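Teleop demos on weird shapes, how many do you really need?

budwood_bench
ok so doing grasp demos in sim, driving the arm with a cheap 3D mouse. boxes and mugs fine. now they want "irregular" stuff and my demos are garbage. fingers open, I come in, clip a lobe, object spins off, reset. 3 hours for maybe a dozen keepers. is it the mouse?? or me

otby77
its the mouse. get a VR controller, wrist rotation is the whole game with lumpy objects

gravelpit
disagree. used a 3D mouse for 2000 demos last year, no problem. slow your gain down near the table. like way down

otby77
2000 demos of what tho. blocks?

gravelpit
blocks, bottles, some toys. fair

budwood_bench
gain is already low. feels like steering a boat

ormsby_q
what about hand guiding? we do it on the real arm, grab the wrist and walk it in. you feel contact before you see it. way fewer clipped approaches

gravelpit
doesnt help him in sim lol

ormsby_q
no but record a few real ones and replay in sim as seeds. works ok if your calibration isnt awful

otby77
replay never lines up for me. anyway where are you aiming on the object? if youre going for the thin bits stop doing that

budwood_bench
thats kind of the question. no idea where the "right" spot is on these. wrist view of the current one, tan twisty thing on the wood table. was going for the thick end
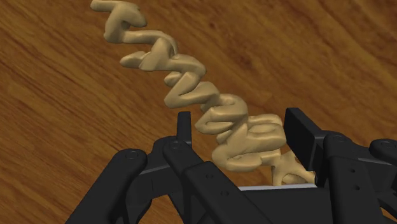

Rodska Manipulation Club / Teleop & Demos subforum

otby77
ok thick end between the pads, good. but theres a gap on the left and the right pad is right up next to it. close from there and the right side could hit first and shove it. center before you close

gravelpit
eh. I'd leave it. if every demo is perfectly centered the policy never sees an off center start and falls apart the first time it gets one

otby77
off center START sure. off center close is just teaching it to push

gravelpit
pushing is a valid strategy

ormsby_q
also watch that thin webby piece at the bottom, its down by the palm. I'd back off a little before closing

budwood_bench
ok trying: stop, center, back off a hair, close. should I keep the failed ones?

gravelpit
keep, tag them. dont mix them in

otby77
toss em. more than 3000 files on my drive I will never open agian

budwood_bench
keeping them for now. will post numbers in April if I get thru the set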